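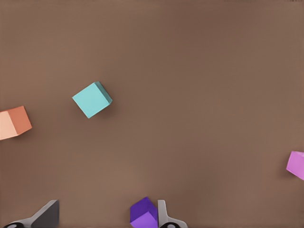 Grindico publishes reporting rules for simulated pick-and-place tests

ELLTHORPE, June – Grindico today released version 2 of its Simulated Handling Practice, a set of rules for planning, running and reporting robot gripper tests that are carried out in software. The document applies to tabletop tasks in which a two-finger gripper handles small rigid objects such as colored cubes. It is free to download and takes effect for all Grindico test reports at the end of the month.

Version 1 covered only the scoring of finished trials. The new version adds rules for scene setup, camera placement, partly visible objects, and the storage of failed runs. It was drafted by Grindico with the simulation software firm Clikura and the gripper maker Pruvost.

"Two labs can run what they both call a cube pick test and get results that cannot be compared," said Apolline Lefèvre, head of test methods at Grindico. "One places the cubes on a grid and the other scatters them. One counts a touch as a grasp. The report has to state which of these was done."

Main requirements

Scene setup. Object positions and angles must be drawn from a stated range, and the random seed must be stored with each trial. Hand-placed layouts are allowed but must be reported in a separate table. The size, mass and friction values of every object must be listed. Default values supplied with the software may be used if the software version is named.

Camera views. Each report must say whether a view is fixed to the gripper or to the room. In overhead views, the tester must record which objects lie fully inside the image at the start of the trial and which are cut off by its border. A cut-off object may serve as the target only if the test plan says so in advance.

Gripper state. The opening between the fingers must be logged at every time step. Contact between a finger and any object other than the target must be logged as a separate event, even when the trial is later scored as a success.

Lighting and color. Light direction and surface color must be held constant within a test series unless they are the variable under study. Object colors must be given as numeric values. Color names alone are not accepted.

Trial count. A series must contain at least 400 trials per task. Series used to compare two control programs must contain at least 1,000 trials per program, with the same seeds used for both.

Failed runs. No run may be removed from a series after it has started. Runs stopped by a software fault are marked as such and reported next to the success rate.

Relation to physical testing

The practice does not replace tests on physical equipment, and a report prepared under it may not be used as evidence that a robot cell is safe for people to work near. Section 7 sets out the wording that must be placed on the first page of each report to make this clear.

"We received 136 comments on the draft, and the largest group dealt with this section," Lefèvre said. "The wording is now shorter and it is mandatory. A simulated result describes the model that was run. Anyone who wants to claim more has to show the physical data."

Reports already issued under version 1 remain valid and do not need to be revised. Test series in progress may be completed under either version, provided that the version is named in the report.

Availability

The full text, a blank report form and a sample log file are available from the Grindico website. Clikura will include an export option that matches the log format in its next software update. Questions about the rules, and requests for changes to be considered for the next version, should be sent to the test methods office in Ellthorpe.

About Grindico

Grindico carries out testing and writes test procedures for makers and users of automated handling equipment. Its main office is in Ellthorpe.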